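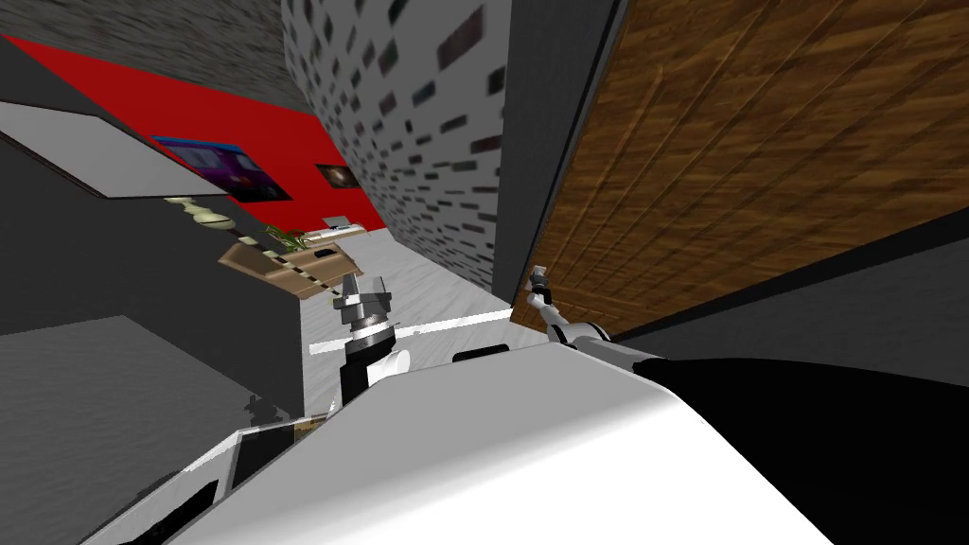 Rendered room with floor and furniture, two arms raised.

Pevville Household Words – README

3 min read

Pevville Household Words is a collection of everyday names for rooms, furniture and fittings, gathered from people who live in or near Pevville. It has 1080 rows. Each row is one word or phrase given by one person for one thing in the home.

The interviews were done by Chunhua Jiang and Adanech Wubshet. Wim Michiels typed up the answers and looks after the files.

What is in the folder

words.csv – the main table
people.csv – age band, years in the town, first language
prompts.txt – the questions as they were read out
notes.txt – remarks by the interviewers, lightly edited
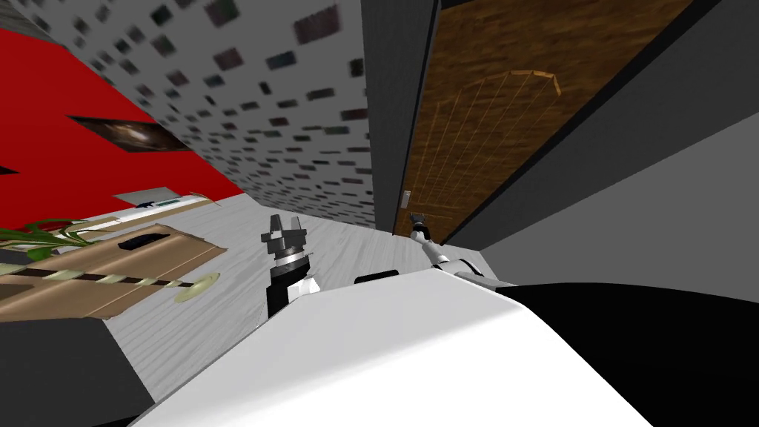 Two grippers and a door, rendered interior.

How the words were collected

We spoke to 226 people, mostly in their own kitchens. Of these, 195 agreed to have their age band listed. The rest are marked "na" in people.csv and should be left out of any comparison by age.

The prompts ask for a word without giving one. For a sofa we asked what you call the long seat that two or three people share. Answers included settee, couch, sofa, long chair and, from two sisters, "the Stiso", after a shop that used to sell them.

Spelling follows the speaker where they had a view on it. Where they had none, Wim used the most common form already in the table.

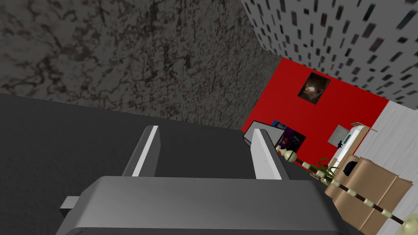

Plurals were made singular, except for words such as "drawers" and "stairs" that people only gave in the plural.

Known problems

Prompt 4 (the space under the stairs) was misread by many people who live in flats. Treat those rows with care.

Older speakers from the Pavon side of town are over-represented. They were easier to find at home during the day, and most of the Sunday visits were there too.

The column "heard_from" is free text. It mixes people ("my nan") with places ("school"), and we have not tidied it.

Ainhoa Moya checked the Spanish and Basque entries. The Polish ones have not been checked by a native speaker.

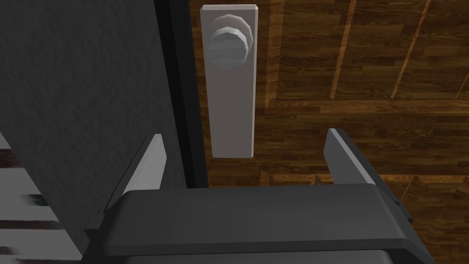

Use and credit

You may use the files for teaching or research. Please name the collection and the version number, and do not try to work out who the speakers are.

Corrections go to Qianru Xiao, with the row number and the file name. The next version is planned for February and will split "heard_from" into two columns.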